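Search this repository
Search datasets, papers, people

# Gestholm Teleop: demonstrations of block tasks in simulation

Shared 5 times · 2 comments

Gestholm Teleop is a set of demonstrations in which a person drives a simulated robot arm by remote control and the arm moves colored blocks on a flat surface. We made it for training policies by imitation, mostly from the camera near the hand. The set is maintained by Torben Baumgart and Évan Gilbert. Please write to us through the issue page and not by private mail, so that other users can read the answer.

Version 1.1, December 27, 2018. The first version was put online in September and it should not be used any more (see "Changes").

## What is inside

There are 1163 episodes. Each episode is one attempt at one task by one operator, from the moment the operator takes control until he or she presses the stop pedal. There are five tasks:

- `reach`: bring the hand over the named block and stay there
- `push`: move the block to a marked area without lifting it
- `lift`: take the block and raise it
- `place`: take the block and put it down in another position
- `stack`: put one block on another block

Not all tasks have the same number of episodes. `stack` is the smallest because it takes long and the operators became tired. If you need a balanced set, please sample by yourself, we do not give a balanced list.

For each time step we store the joint positions, the hand pose, the opening of the gripper, the command of the operator and one color image from the hand camera. The command is saved as it was sent, before any smoothing. In the first version it was saved after smoothing, and this made a small delay between image and command which was difficult to see but bad for training.

## How the demonstrations were made

The operators used Pirihi, our small remote control program. It reads a hand-held controller and sends the change of position to the simulator, which we call Plistis. The operator sees two views on the monitor: a fixed view from the side and the view from the hand. When the operator holds the trigger, the arm follows. When the trigger is released, the arm stops and the operator can move his own hand back to a comfortable place. We call this "clutching". The clutch state is in the files as `clutch`, and we advise to remove the steps where it is 0, or your policy will learn to wait.

Every operator practiced before the recording, until he or she could finish `place` without help. The practice episodes are not included. We gave only short instructions: work at your own speed, do not correct a failure after the block has fallen, stop when you think the task is finished. Because of this the styles are quite different. One operator comes down straight from above, another one comes always a little from the side.

The hand camera is the main input for most people who use the set, and it has its limits. It is mounted low and it looks forward along the surface, so when the hand is close to the work there is very little in the image to hold on to.
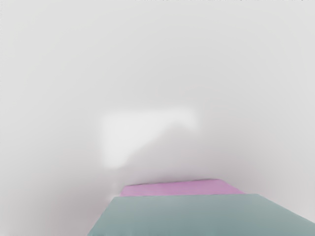 For a person this is not a large problem, the side view helps. A policy that has only the hand camera must remember where it came from. We tried policies with a single image and with a short history, and the history was clearly better for `place` and `stack`. For `reach` we saw almost no difference. We did not try very long histories.

The rendering is simple on purpose. Surfaces are plain and shadows are soft, and we did not add texture to the background. We know that this makes the transfer to a real arm harder. If you want to do this, you should add your own changes of color and light – the scene files are in `scenes/` and they can be rendered again with the recorded joint positions.

## Labels

Success was marked by a person and not by a rule. Of all episodes, 892 are marked as success. The others are kept in the folder `other/`, and they contain failures and also episodes where the two markers did not agree. Please do not read the folder as "failures only". The file `notes.csv` has a short comment for many of them, written by Torben, sometimes in German. We will translate them when there is time.

## Loading

The files are in the Allesis format, one file for one episode. The reader is in `tools/read_episode.py`. It needs Python 3 and NumPy. Images are loaded only when you ask for them, so you can go through all commands quickly on a normal laptop.

The longest episode has 3477 steps. It is a `stack` episode with many clutch pauses. If your code fills all episodes to the same length, remove this one first or your memory will be full.

## Known problems

- In some `push` episodes the block turns slightly at the first step, before the hand arrives. It is a contact error of the simulator.
- Gripper opening is a command value, it is not measured. When a block is held, the real opening is larger.
- Left-handed operators are missing. We looked for them but did not find any in time.

## Changes

1.1: commands saved before smoothing, clutch state added, double episodes removed.

1.0: first version.

## Use

Free for research and teaching. If you publish results, please write which version you used and if you removed the clutch steps, otherwise the numbers cannot be compared.

2 comments · Sort by newest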